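Filed under: Kitchen & Small Appliances, List Archive

From: Gerrit Nijs
Subject: Re: crumbs, again
November 19, 2024

Hilde Schouten wrote:
> My toast is fine but the kitchen smells like a campfire by the second
> slice. I emptied the crumb tray in July. Do I need a new oven?

Hilde,

July was a while ago, and you eat toast every day. A crumb tray does not get emptied once, like a will.

Mine went 366 days between cleanings — a leap year, so I got an extra one free. What came out would have breaded a decent fish. Unplug it, let it cool, slide the tray out over the sink, and soak it in hot water with dish soap for 15 minutes. Cheese needs longer. Frans once went at his with a putty knife and now owns a tray with a hole in it, so please use a sponge.

Wipe the floor of the oven too while the tray is out. Leave the heating elements alone.

If it still smells after that, try it empty for nine minutes with a window open. Then we can talk about new ovens, and Zeeshan can tell us all about his again.

Gerrit
Hirkatbridge
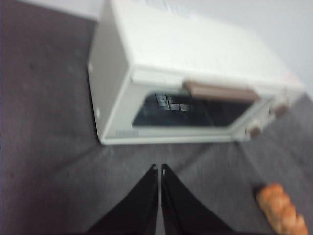

Can the tray go in the dishwasher?

Check the manual first, as some coatings turn dull and chalky in there.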